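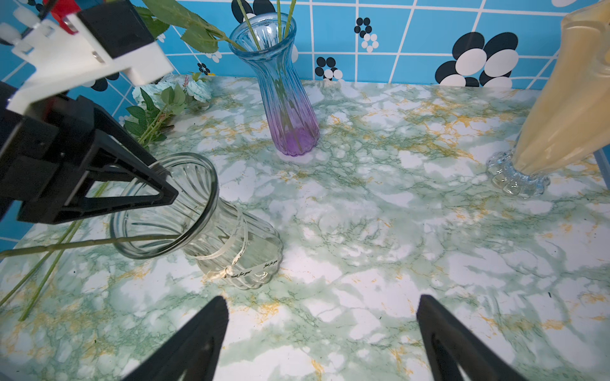 Home Surfaces and Finishes
Unit 2: Pattern and Scale
Instructor: Ourania Dimitriou

Reading for this unit
Karras, chapter on repeats. Skip the section on borders; we come back to it in February.

Terms
Repeat — the smallest piece of a pattern that can be copied to fill the whole surface.
Ground — the color behind the pattern.
Scale — the size of the pattern compared with the room, not with the sample.
Veining — the lines that run through marble, or through a printed copy of it.

Notes
A sample the size of your hand tells you the colors and very little else. Pin up a full repeat if you can get one. Large motifs look smaller on a wall than on the sample card. Small ones can blur into a single tone when you stand back.

Marble patterns cause trouble at the joins. Real stone does not repeat, so the eye picks out a printed vein that shows up twice. Lay out the sheets before you cut, and turn one of them if the match is too obvious.

Two busy surfaces can share a room. Usually one has a regular pattern, such as a grid, and the other wanders. Check them together in daylight and again under the lamps you plan to use.

Cost
The Estberg job we went over in class came to 2,278 for materials. Waste from matching the repeat was the part most of you left out of your estimates.

Assignment
Draw one repeat at full size and a wall at reduced size. Work in pairs if you like. Hand in both sheets to Gaurav Chauhan by December 15, 2025. The assignment is worth 40 points.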